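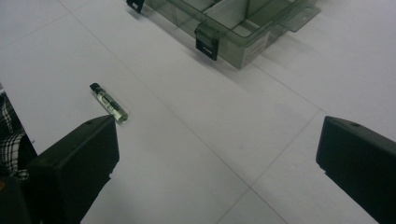
Small glass vials: getting them off the floor and into some kind of order

By Demetrius Tran

Every house has a population of tiny bottles. Perfume samples, essential oils, the clock oil you bought for one clock, a bit of saffron someone carried home from Spain, seeds, beads, touch-up paint decanted from a tin that had rusted shut. They're all the length of a finger, they all have a black cap, and they all roll. Mine lived in the bathroom cabinet until the door stopped closing, and then they lived wherever they landed.

What follows is how I sorted them out over a wet long weekend in August. Take what's useful. None of it is hard, though some of it is tedious, and I'd put the radio on.

Get everything down to one level

Pick a hard, pale surface and put the lot on it. Light tiles are ideal. You can see clear glass against them, more or less, and a drip wipes off instead of becoming a permanent feature of the table. Carpet is hopeless. A vial dropped on carpet survives, I'll grant you, but then you find it with your heel.

On tiles, lay the vials down along a grout line. It's just enough of a dip to stop a thin one wandering. If your grout is flush, or the floor runs downhill toward the laundry as mine does, roll up a tea towel and park them against that.

Lay them flat, by the way. Standing them up looks very professional for as long as it takes to reach for the second one.

Find out what's in them

This is where the afternoon goes. Anything with a readable label can go to one side. Anything without gets one chance: open it at arm's length, waft the air toward you with your hand, and don't stick your nose over the top like a wine judge. If it's obviously lavender, write LAVENDER on it. If you have no idea, you won't have a better idea next year.

If there's any possibility a mystery bottle came out of the shed, leave the cap on and skip the wafting. Unknown liquids don't go down the sink either. Put them upright in an old jar with a lid, write "unknown" on the jar, and take it along to the council's chemical drop-off day with the paint tins you were also meant to take last time.

Old perfume goes brown and smells of furniture. Let it go. I kept one for sentimental reasons and it leaked on my passport.

Washing the empties

Caps off first, and keep each cap with its own vial. They look identical and they aren't. I mixed up a dozen and spent the evening trying each on each, a poor man's Cinderella.

Warm water with a drop of dishwashing liquid, half fill, cap on, shake, tip. Twice if it held oil. For the gunk in the bottom, a few grains of uncooked rice and a good shake will shift it, and so will a pipe cleaner, if you have one left from the school holidays. A cotton bud will get in happily enough and leave half its head behind.

Sticky labels: soak, peel, then rub what's left with a little cooking oil and wash again. Don't use a knife. I did, and the vial went one way and the knife the other.

Dry them upside down. The holes in a colander are often the right size for the narrow ones. Otherwise a cooling rack over a folded tea towel will do, with the necks poked through. Give them a full day, longer in winter. A vial that still has a bit of fog in it isn't ready, particularly if you're putting seeds in it.

Choosing the box

I went through several. The first was a Lindgren drawer organiser with beautiful felt compartments, each one slightly too short. The second was a biscuit tin, which is a fine thing if you enjoy the sound of glass in a biscuit tin. What I've settled on is plastic storage boxes with smooth sides, and I like the smoky, see-through sort. You can tell there's something in there without having to look at it in detail, and I'd like that option for more of the house. They also take the edge off the light a bit, though a cupboard does it better, and anything that really minds light should be in the cupboard.

Don't buy the box before you've measured your tallest vial with its cap on. Cap on. I'm saying it twice on behalf of the Lindgren.

Line the bottom with something that has a bit of grip. Non-slip drawer matting is good. So is a piece of old flannelette, and a worn-out checked shirt will do several boxes and give you somewhere to put the buttons afterwards. In vials, obviously.

Then dividers. Corrugated cardboard cut into strips and slotted together works perfectly well and costs nothing. Cut the strips a few millimetres lower than the box so the lid sits down. I bought a set of clip-in dividers from Memix before I worked this out, and they're now holding up the tomatoes.

Labels

Write on the cap as well as the side. In a box you're looking at caps. Black caps don't take an ordinary pen, so use a white paint marker, or a dot of masking tape with a pencilled letter on it. Pencil doesn't run when something leaks – and something will leak. I use the Funow paint marker, which is fine once you've spent five minutes shaking it and ruined one cap getting it started.

Put the date on the side label. You'll be glad of it when you're wondering how old the clove oil is.

Where to put it

Low down. A box of glass on a high shelf is a box of glass you'll one day meet at speed. If there are small children or a determined dog about, low down and behind a catch, and anything medicinal or toxic goes in the locked cupboard with the rest of that sort of thing.

If one breaks

Shoes on, dog out. Pick up the big bits with thick gloves, then press a slice of damp bread over the tiles for the slivers, or use wet paper towel if you object to the bread. Wrap the lot in newspaper before it goes in the bin. Then shine a torch flat along the floor, because the slivers show up sideways, and check the grout. I've found one there three weeks later, barefoot.

A reader in Stuscombe asks whether you can put the vials through the dishwasher. You can. Put them in a mesh bag on the top rack, leave the caps out, and expect to find one in the filter anyway.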